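Home Workshop Automation, Handout 4
The sorting arm: simulation before metal
Project name: Trundus

In March we finished the drawings for the Trundus arm. Before anyone cuts a part in the Urkgate workshop, we run the whole job in simulation. This handout covers the gripper and the bin. Please read it before you come to the bench, and bring your own notes from Handout 3.

1. The task

The arm must pick up small things that collect on a workbench and put each kind in its own compartment. We begin with AA batteries. A battery is a good first part: it is round, it has a known size, and it has a clear top and bottom. The simulated battery carries its plus sign, so you can check which end is up when the gripper holds it. 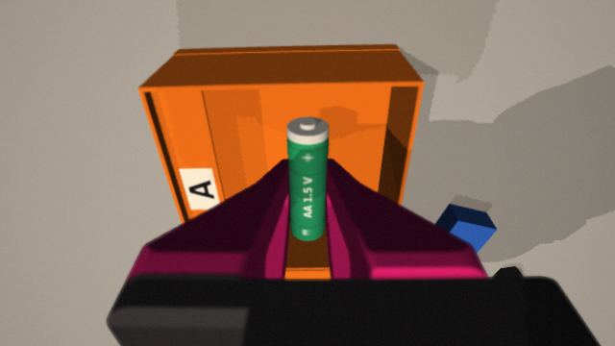
Fig. 1. Wrist view with an AA battery between the fingers, label A to the left.

The fingers have inner edges that run parallel. Keep this in your own design. In an earlier version (we called it Grorka) the fingers closed at an angle, and the battery was pushed out upward when the force increased. We lost much time with this mistake.

The wrist view is useful for small corrections, but it is a bad view for planning a path. The fingers hide the lower end of the battery, and you cannot judge from it how far the elbow is from anything. For planning, always open the room view also.

2. The bin and the reach

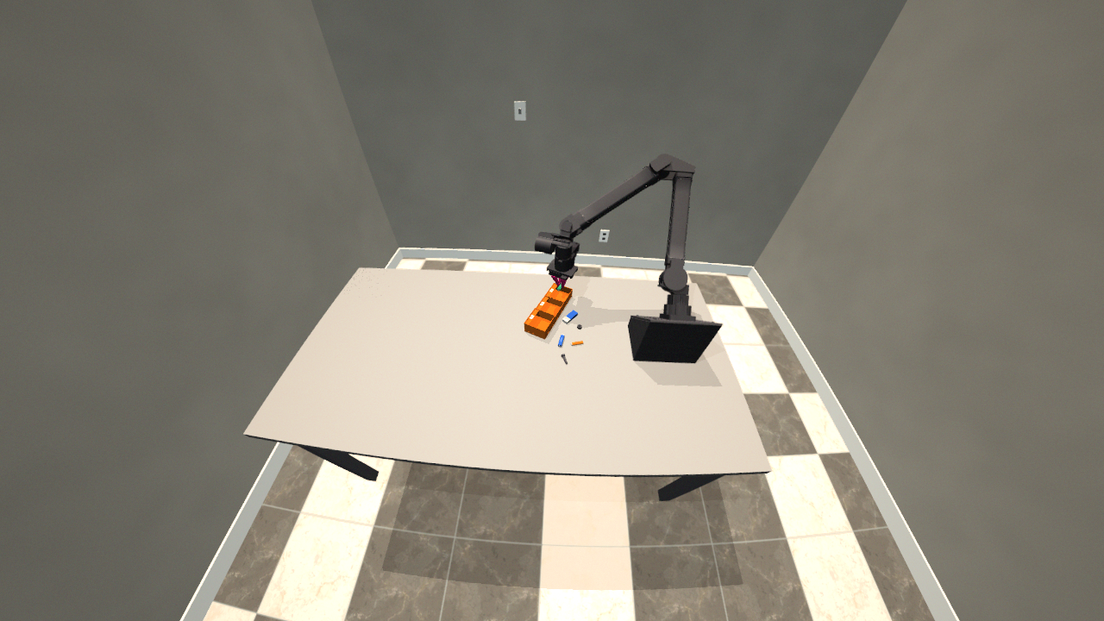 The bin has three compartments in one row, and it is placed diagonally on the table. You may turn it in your own file, but then you must enter the new angle before you run the program. The far compartment is the one which students most often miss, so test it first. Write down the joint values at every stop, also when the stop looks correct.

Give the loose parts some distance from each other. When two of them touch, the program can take them for one part.

3. Settings for the first run

Speed limit of the wrist: 200 mm per second
Length of one full test: 446 steps
Pause after closing the fingers: 2 seconds

Do not raise the speed until you have 2 complete tests without a dropped part. Save the log of each test in the Abou Zeid folder on the workshop computer, under your group number. The printed finger parts are the subject of Handout 5.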